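Tellden app won't play new episodes of Hemmin, stuck on "Coming soon" - ticket log

Status: open, waiting on Tellden
17 comments | 69 shares

Keeping this as one running log, the forum thread has got unreadable. Newest stuff at the bottom. If you have the same fault add to the end please, don't start another ticket.

Problem: series three of Hemmin is out. Adverts everywhere say it's out. Home page banner says "New series, watch now". Click the banner, get the series page, and every episode in series three is greyed out with "Coming soon" under it. Series one and two play fine. Trailer plays fine. The behind the scenes thing plays fine.

Kit: Zerard telly box, current software, wired to the router. Also a tablet on wifi. Also the website on a laptop. Paid account, the one without adverts, paid up to date.

Tried first night:
- signed out, signed in. No change
- box off at the wall, 30 seconds, back on. No change
- deleted app, put it back. Lost my watch list, thanks. No change
- different profile on same account. No change
- tablet on phone data in case it was the broadband. No change

So not the box and not the line. Account or their end.

Live chat, first go. Waited ages. Was told the series "has not been released in your region". It has. Their own email to me says so, with a picture of the harbourmaster on it and everything. Pasted the email into the chat. Was told to clear the cache. Cleared the cache. Chat had closed by the time I came back.

Live chat, second go. Different person, much better. Said my account region was showing as blank. Not wrong, blank. She thought it went that way when they moved everyone on to the new billing system in September. That'd fit, first bill after that had no country on it either. She couldn't edit it herself, had to be passed up. Gave me a reference and said two working days.

Five days, nothing.

Workaround someone posted on Punditstead: go to account, change the postcode to any other valid one, save, change it back, save, sign out of all devices. Did it. Series three unlocked on the laptop straight away. Box still greyed out. Tablet showed episode one only and it then played episode four of series two instead. Which was a good episode but still.

Next morning all greyed out again on laptop as well. So it doesnt stick. Something overnight puts the blank back, my guess.
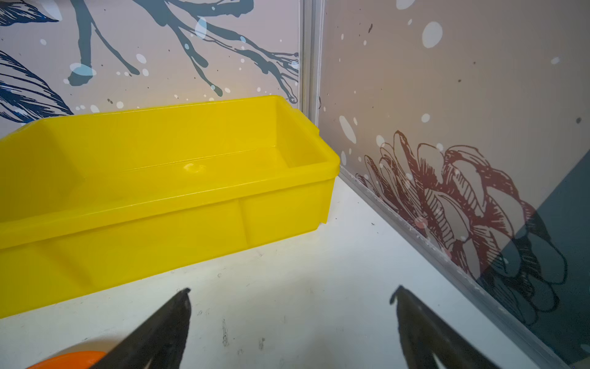
PUNDITSTEAD, October - Fans of the drama have been filling up the message boards here since the first episode went live, and a fair few of them haven't seen it yet. The main thread on the fault has had 800 replies. Most are people asking which of the two brothers comes back off the boat, and other people telling them, with no spoiler warning. Mods have asked for plot talk to be kept in the episode threads. Please do, some of us are still locked out.

Copied that in from the board's news bit as it's the only write up I've found. Back to the log.

Things people have reported on there, sorted as best I can:

Blank region, paid account, moved over in September: this is most of them. Same as me.

Correct region, still greyed out: a handful, all with accounts bought through a phone company bundle. Might be a seperate fault. If that's you, ring the phone company, one person got it fixed in a single call.

Plays but no sound on the Zerard box: that's the surround setting. Set audio to stereo, restart the episode. Nothing to do with this ticket.

Episode list in wrong order: known, cosmetic, ignore. Go by the titles. The ferry one is first and the one with the inquest is second, whatever the app says.

Subtitles from series two showing over series three: heard this once, can't reproduce it, obviously.

Update, Oct 17, 2025. Reply from Tellden by email at last. Says they are "aware of an issue affecting a small number of customers" and that the region field is being refilled in batches. No date for mine. They've put a month's credit on, didn't ask for it, fair play. Also says don't use the postcode trick, as each change puts you to the back of the batch. Would have been useful to know that before I did it three times.

Replied asking:
1. is my account in a batch yet
2. will the episodes still be there when it's fixed, as the page says the first one is only free to stream for a limited time (I think that's for non-payers but it doesn't say)
3. can I have my watch list back

Later same day. Auto reply only. New reference number, old one now shows as closed, resolved. It is not resolved. Have asked for it to be reopened or the two joined up.

Evening. Box did an update by itself. Checked. Series three page now says "Coming soon" in a nicer font. Trailer's been moved to the top.

Checked laptop too. Region field in account settings used to be missing and now there's a drop down, but nothing in it to pick. Feels like somebody is working on it at least. Have left it alone, not touching postcode.

For anyone else waiting:
- don't delete the app, it does nothing and you lose your list
- don't cancel and rejoin. One person did and got charged twice, still blank
- do get a reference number and keep a copy of the chat
- stay off the main thread if you don't want to know about the lighthouse

Will update when Tellden reply or when episode one plays on the box, whichever's first. Leaving ticket open.

Share | 17 comments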